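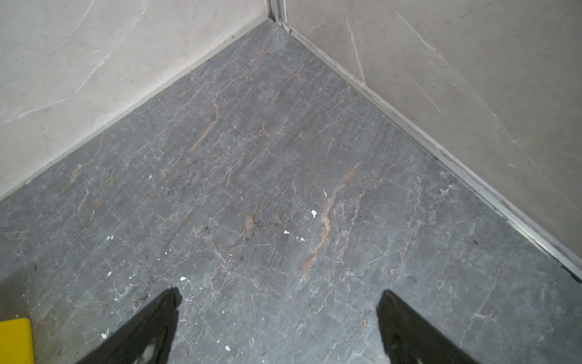 Corner of the washroom, Dalterden community center, January.

Progress report to the Plunier Fund

Wall cladding is finished in 7 of the center's rooms, and 3 remain. In the washroom, both walls have a pale stone-effect finish with light veining and meet a dark gray floor. The metallic strip along the right wall shows slight grime, and there is a gap beneath it at one end - the contractor, Serrano, will correct this within 28 days at no charge to the grant.

Spending stands at 90 percent of the approved budget. The final claim will follow once the strip has been inspected.

Braulio Cortés
Project Manager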